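Programs > Applied Design > Student Reports > Tableware and Table Setting

July 11, 2023
By Poul Damgaard

Project Report: Choosing and Arranging a Tray Setting for One Person

1. Purpose

The project examined how a single meal can be set on a tray when the table itself is small. The assignment was given in February as part of the course on household objects. Students were asked to work with pieces already in general use and to record how size, shape and surface affect the placing of each item. The present report covers the third setting, which consists of a tray, a bowl and a plate. The two earlier settings were submitted separately under the working titles Pileo and Clotska.

2. Selection of the Tray

Four trays were considered. Two were rejected on account of their handles, which took up space at the short sides, and one because its raised pattern made a cup stand unevenly. The remaining tray was kept for the rest of the work. 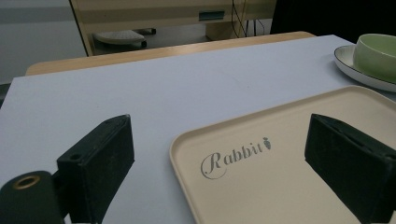 Decoration was treated as a practical matter in this project, as it determines which side of a tray a person will turn toward themselves. A plain tray can be set down either way. On the selected tray the word "Rabbit" appears in gray script with a small carrot after it, and readers of the first draft agreed that the lettering should stay uncovered when the food is served. The rounded corners and raised rim were also noted in the selection sheet. The rim reduces the flat area, and the usable surface was therefore measured inside it and not from edge to edge.

3. Layout of the Table

The working surface was planned on paper before any piece was put in place. The plan allowed a margin of 14 cm on the side where the bowl would stand, a figure taken from the course handout prepared by Benítez. Several classmates regarded this as generous. It was retained because a diner reaching across a tray needs room for the wrist as well as for the dish – a point the handout makes in its section on breakfast service.

Three arrangements were drawn:

Arrangement A: bowl on the tray, plate beside it.
Arrangement B: bowl to the right of the tray, tray left clear.
Arrangement C: bowl and plate stacked on the tray.
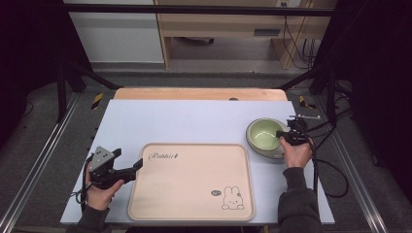 Figure 2. Tray in the middle of the board, with the green-lined bowl to its right.

Arrangement B was the easiest to read from above and left the drawing on the tray in full view. Its weakness is the total width. On the narrow side table used in the Flusmont study, which measures 52 cm, the bowl would stand too near the edge. Arrangement A is to be preferred in that case.

4. Surface and Color

The last part of the work dealt with finish. Opinions were collected from fellow students by means of a short form, and 50 forms were returned. Most respondents preferred a quiet color for the bowl and accepted some pattern on the plate.

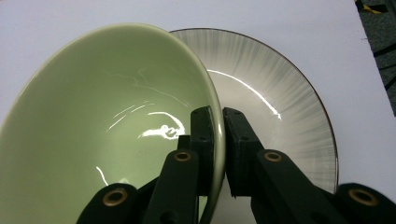
Glaze is often chosen by color alone, and the forms confirmed this habit. Few respondents mentioned shine, although it changes the look of a piece considerably under indoor light. The pale green bowl is a fair case: its inside is glossy enough to carry a bright white highlight, while the plate, with its fine gray strokes and thin brownish-gold line at the rim, draws attention to its edge. The two were judged suitable together. A matte bowl should be tried against the same plate before the pairing is recommended for the course collection.

5. Remaining Work

The cup has not yet been chosen. Cutlery was left out at the request of the course supervisor and will be handled in the autumn report, together with the matte bowl and a second drawing of Arrangement A at full size.

Contact the Department Office | Copyright 2023 Applied Design Program | Back to top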